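Home / Research Equipment / Grippers and Fingers

Fodor Soft Finger Pair, for parallel grippers

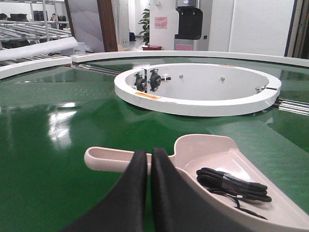 Fodor fingers over a plastic scoop holding a coiled black cable, wrist camera view.

Fodor is a pair of black soft fingers for research groups which study the picking of flexible goods. The set is made by Runport and it is supplied together with the Dremivlow grasp method – a training recipe that learns from wrist camera images only.

Cables are a difficult object for a gripper. The loops move, and a free end can catch on the neighbouring item. In the Dremivlow study the policy was trained on 2,604 recorded grasps of coiled cables and small tools. It was then tested on 132 coils which it had not met before, with 3 attempts allowed for each coil. The failed attempts are also published, sorted by the type of failure.

What you receive
Fingers, left and right
Mounting screws and adaptor plate
Dremivlow training code and grasp recordings
Printed calibration sheet, grey

We recommend to check the finger pads after every 50 hours of use. Worn pads change the friction, and the results can then not be compared with the earlier ones. Replacement pads are ordered separately.

Related items
Fuderen wrist camera bracket
Fodor replacement pads
Runport adaptor plates

Contact | Shipping and returns | © Runport | Back to top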